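Minutes of the two-arm planning and perception group, Perimico software team
22 August 2025
Room: the small meeting room next to the carpeted test area

Welcome and last month's notes

The meeting opened a little late while everybody found a chair and the good coffee was passed along. The notes from the previous meeting were read through and accepted with one change: the release name in item two should have been Vonilura, which is our planner, and should not have been Skarkach, which is the simulator. Apologies to both teams for the mix-up.

Cabinet task and the two-arm controller

Most of the first half was spent on the cabinet task, and it was a good long talk that went off in several directions before coming home again. The group went over how the controller should share the load when both hands hold the same stiff object. At present each arm has its own force target, and the two targets are set by hand in a settings file that has grown rather long over the spring.

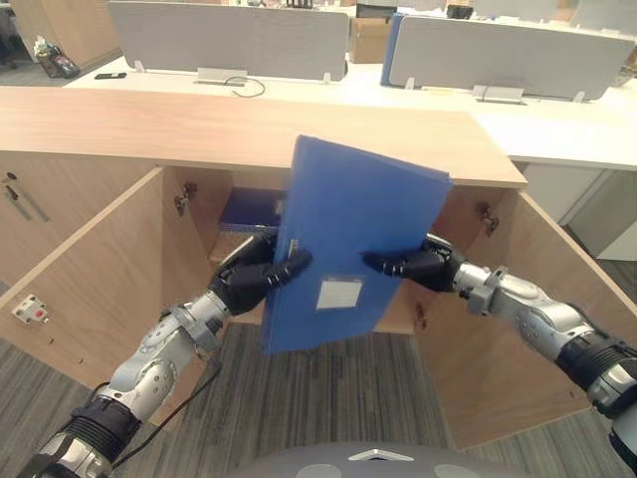 The proposal is to replace those two numbers with one squeeze force for the pair and one motion for the object itself, and let the solver work out what each arm has to do. There was warm support for this. The worry raised was that the solver would slow the loop down, and the reply was that the test branch still finishes each cycle inside 4 milliseconds in Skarkach, with logging switched on. It was agreed to merge the branch behind a flag, leave the old settings in place for one more release, and write down properly what the flag does (we have all been burned by flags with three-letter names!).

A side discussion followed on whether the fingers should be commanded by position or by force during the carry. No decision was reached, and it goes on the list for next time.

Perception: labels, doors and pose estimates

The perception folks gave a very thorough update. The labeled set from the cabinet area now has 2000 images, of which 954 have been checked by a second person. Everyone thanked the people doing the checking, as it is slow work and it shows in the results.

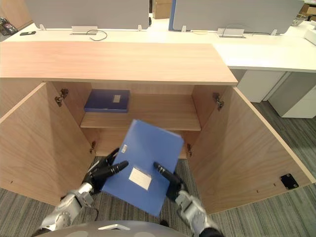 The pose estimator for boxes and folders remains the weak spot, mostly when the hands cover the sides of the object and the corners can't be trusted. One idea that people liked was to lean harder on marks printed or fitted on the object's face. The blue file box has a white rectangular label window near the lower middle that stays in plain view between the two hands, even with the box held at a tilt, and the long edges give a direction to go with it. A small fitting step using the window outline will be tried first. The same paragraph of the plan will also cover the doors: with both of them swung wide open, the planner needs them as solid obstacles, and right now Vonilura only knows the body of the cabinet and the shelf. It was agreed to add both doors to the world model with their angles read from perception at the start of each run.

Wrist cameras and self-filtering

We then moved on to the wrist streams, which had been waiting patiently on the agenda since April. 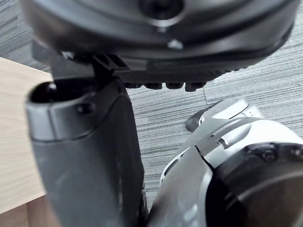 The depth filter is meant to take out every point that belongs to the robot, and it does this by drawing the robot model from the wrist camera's position and masking whatever it covers. The model of the wrist is out of date, and small pieces are getting through as false obstacles. The black bracket under the housing was the case everyone wanted to talk about, with its row of four small nubs along the bottom edge, none of which are in the model. The silver arm segment over the carpet is a different matter, being large and smooth, and a slightly padded mask ought to deal with it nicely. The group preferred fixing the model over padding everything, as too much padding would hide real objects close to the finger.

Tooling

The Mokoena log viewer can now show the head and wrist streams side by side on one timeline. It is a lovely improvement and there was a small round of applause. Loading is still slow on runs longer than 40 minutes, and splitting the files on write was suggested.

Actions

Controller group: merge the squeeze force branch behind a flag and document it.
Perception group: try the label window fitting step and publish door angles at start of run.
Planning group: add both doors to the Vonilura world model.
Modeling group: update the wrist bracket and rerun the self-filter tests.
Tooling group: try split log files in Mokoena.

Carried over: position or force control of the fingers during the carry.

The next meeting will be in the same room, and whoever has the projector adapter is kindly asked to bring it back.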